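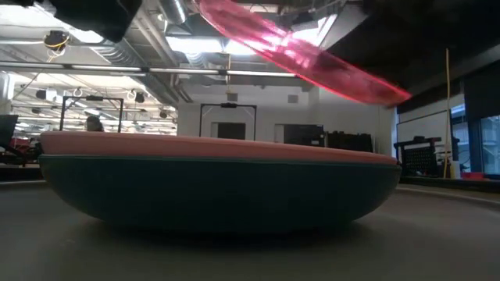 Salmon pink over dark teal, with something red and see-through going by above it.

I have been thinking about color since January, mostly because I spent January surrounded by beige. When we moved to Hurura I let the sensible half of my brain choose everything for the kitchen (cream plates, oatmeal-colored canisters, a dish rack the exact shade of a manila envelope), and for a long time I told myself it was restful. My sister came to stay and asked if we were between paint jobs. We weren't. I laughed, and then I lay awake that night going through the cabinets in my head and couldn't come up with a single thing in them I'd be sorry to drop.

So the pink and teal. I can't stop looking at that combination. It's so plump and low and sure of itself, with the pink sitting flat across the top like a lid of icing and then the teal tucking itself in underneath, and the thin dark seam between the two. If you'd described it to me over the phone I would have said no thank you, that sounds like a motel. But salmon is a warm, slightly dusty sort of pink, and the teal is dark enough that it does the work of black without being as stern about it. And on gray! I had always thought of gray as the color you pick when you've given up, and now I think it may be the best thing you can put under anything bright.

Anyway, all of that sent me into the kitchen with a cardboard box and a pot of coffee, and the rest of this post is what became of the cabinets.

The rule I set myself was 30 things out. They could go to the hall closet, to my sister, to the church sale, to wherever, but 30 things had to leave the kitchen before I was allowed to bring in anything with color in it. I thought it would take a weekend and it took one long evening, start to finish, with a break for soup. The first ten were easy. Three identical oven mitts, all scorched in the same place. The lids (oh, the lids) belonging to containers we must have left at potlucks in another state. A gravy boat without a saucer, and then at the very back of the same shelf a saucer that I'm fairly sure belonged to a different gravy boat entirely.

After that it slowed down, because I got to the things with stories. There was the big cream mixing bowl my mother-in-law gave us, which weighs as much as a toddler and which I have used for bread maybe twice. I took it out of the box, put it back in, took it out again. It's on top of the refrigerator now with onions in it and I have decided that counts as a use. There was the set of oatmeal canisters, which I'd paid real money for at Tjoa, the housewares place down by the bus station, and which have never once closed properly. Flour in the corners of the cabinet for two years. Those went, and I didn't feel a thing.

Prasetyo Menon came by while I was in the middle of it to return our ladder, and stood in the doorway drinking my coffee and defending the dish rack. He thinks a kitchen ought to be plain so the food can be the color. I do see what he means – a tomato on a white plate is a lovely sight – but I eat a lot of toast and lentils, and a plain room full of brown food by the end of winter is a lot to ask of a person. He took the dish rack home with him, so everyone's happy.

Once the box was full I washed down the shelves with the Dulik powder, the kind you have to mix up yourself and which smells like a school hallway in August, and left the cabinet doors standing open overnight. I like a kitchen like that. You walk in for a glass of water at 2 in the morning and the whole room looks as if it's waiting to hear some news.

Then came the fun part, putting color back, and this is where I'd like to go on at some length if you'll let me. I had expected to want a whole set of something. I had even gone as far as putting a salmon set in my cart at Tjoa, plates and cups and a pitcher, and I pushed it past the tablecloths twice before I put every bit of it back. What I love about the pair of colors up top is that there's one of each. Pink needs the teal to lean against. A whole shelf of pink would just be a shelf of pink, and I'd be back to not seeing it by spring.

What I bought in the end was a dark teal teapot and two dish towels in a pink that isn't quite salmon (it's closer to canned grapefruit, but it'll fade). Then I painted the inside of one cabinet. Only the inside, and only the one where we keep the mugs. It's a sample pot of something between teal and a wine bottle, and when the door's shut you'd never know, and every single morning I open it and get that little jolt. My husband said nothing about it for four days and then asked if I'd thought about doing the one with the cereal.

I also, and I'm a bit sheepish about this, finally bought the gray mat for under the toaster. It's from Hiltberg, it was nearly the last one, and it's the least exciting thing I've ever gone out of my way for. But put the teapot down on it and the teal goes deep and glossy in a way it simply doesn't on our butcher block, which is yellowish and argues with everything. If you have one bright thing at home that you've never warmed up to, try it on something gray before you give it away. A folded sweater will do for a test.

The red see-through thing in the picture has gotten under my skin too. I love what a thin layer of pinkish red does to whatever is behind it, the way you can still just about make out the ceiling through it. I've had a sheet of colored film on my windowsill ever since, leaning against the glass, and in the late afternoon there's a long smear of rosy light across the counter that moves over to the sink by dinnertime. The cat is very much in favor. It cost next to nothing and it falls over whenever somebody runs the garbage disposal.

I did go over my 30, by the way. I kept finding more after the box was taped, a melon baller here and a cracked trivet there, and there's a second box started in the hall. If anybody near Hurura wants a gravy boat, or a saucer, let me know before my sister gets here. She's bringing back my good colander, which is orange, and I have no idea yet where it's going to live.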